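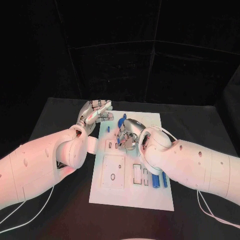

Two-arm bench, right hand on the board with one of the blue pieces.

Five-finger hand or plain parallel gripper for a peg board?

Posted by Shalini Pal, May 2026

Hello everyone, and sorry in advance for the length of this one! I help run the test bench at Trunine, and we've been working with a two-arm setup and a white task board with blue pegs and cylinders that go into matching openings. Both arms carry humanoid hands at the moment. My manager would like a comparison against a simple two-jaw gripper before we order anything else, and I'm supposed to write up how we'll do it.

My trouble is that I don't know what makes the comparison a fair one. The big cylinders I'm not worried about, almost anything can hold those. It's the little pegs. When the fingers close around one they hide most of it, so our head camera gets a nice view of the back of the hand and very little of the tip of the peg. In February we logged 200 attempts with the right hand, and when I went back through them I couldn't always tell whether a miss came from a bad grasp or from the camera losing the piece on the way down. I'd hate to blame the hand for something a second camera would fix.

So would you change the gripper first, or the camera? And how many tries per piece is enough before the numbers mean something?

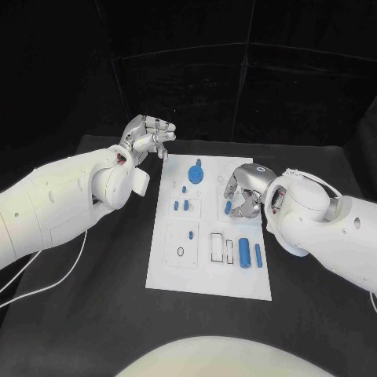

2 replies

Trilok Upadhyay

Camera first, and I say that as somebody who did it the other way around and was sorry. We swapped in a parallel gripper from Workateck, saw our peg score jump, and told everyone the gripper was better. Then a colleague put a small camera at the wrist of the old hand and most of the gap went away. It was a very quiet meeting.

If you can, run all four combinations: hand with head camera, hand with wrist camera, gripper with head camera, gripper with wrist camera. It sounds like a lot, but once the board is fixed down you can get through a set in an afternoon. Keep the controller gains the same for all of them, and please write the gains down — I have lost a whole week to that. We did 85 tries per combination on the small pegs and 66 on the cylinders, and I was comfortable with that, though your statistics person may want more.

Split your misses into stages too. Did it pick the piece up? Did it get over the opening? Did it seat? One pass or fail mark for the whole move hides everything you're asking about.
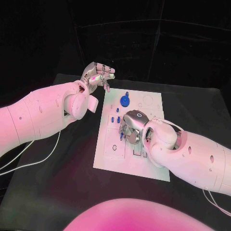
One more thing on the small pegs, while I'm going on. With a hand, the fingertips bunch up close to the board just when you want room, and if the next peg stands near by you can knock it without noticing. A two-jaw gripper has the same problem in one direction only, so try it turned ninety degrees before you score it. And vary which pegs are already standing on the board when you start, or you'll end up measuring one lucky layout. I'd also leave the second arm parked in the same pose for every run, because ours cast a shadow on the board when it moved and the peg detector did not care for it at all.

Happy to share our log sheet if you'd like it, Shalini. It's a plain spreadsheet and a bit ugly, but it has the stages in it already.

Kenneth Chisholm

just get the gripper. we have a Joshi two jaw one and it does pegs all day long. fingers are nice for demos but they're a pain to keep calibrated. didn't bother with a second camera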